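4.2 Does color coding shorten the search?

Claims for color coding in small stockrooms are easy to find and hard to check. The usual advice is that goods of one kind should share one color, that the colors should be few, and that staff will then stop reading labels. Vávra's early notes on the Potari stores repeat this advice without a source, and the Ploven handbook repeats it again with Potari as the source. We could not trace it any further back than that.

Our own records give it weak support at best. The Trinalholm log holds 568 retrievals made by 7 members of staff, entered by hand at the counter. Retrievals from color-coded shelves were quicker on the whole, but the coded shelves were also the ones nearest the counter, and they held the items people asked for most. Take those two facts away and there is not much left to explain. Treloar, who kept the log, had warned us of this before we began, and we should have moved the shelves when he said so.

A second problem is that "color coded" covers several different habits. At Potari the shelf edge was painted and the boxes were whatever the supplier sent. At Ploven the boxes themselves carried the color. In mixed layouts the question becomes harder still, as boxes of different colors may sit both on a shelf and on the work surface in front of it (Figure 3), and a person looking for one of them has to search two places whatever the color tells them. None of the handbooks we read deals with this case. They assume that everything is on its shelf, all of the time, and anyone who has worked in a stockroom will doubt that.

We also have doubts about the measure itself. Time to retrieve was taken from the moment a request was written down to the moment the item reached the counter. It includes walking, talking and, on at least 2 occasions noted in the margin, a telephone call. The Dwivedi procedure, which times only the search, would have been better - but it needs an observer standing at the shelf, and people who are being watched do not search the way they normally do. We see no clean way around this.

Staff opinion was warmer than the numbers. Most said they liked the colors and would be sorry to lose them. That may be a good enough reason to keep them, though it should not be reported as a gain in speed, and the Ploven handbook does exactly that.

Figure 3. Yellow, green and blue product boxes placed on a raised wooden shelf and on the green mat in front of it.

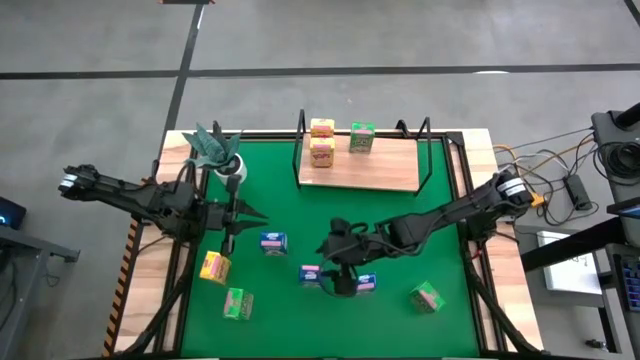
4.3 Errors in returning items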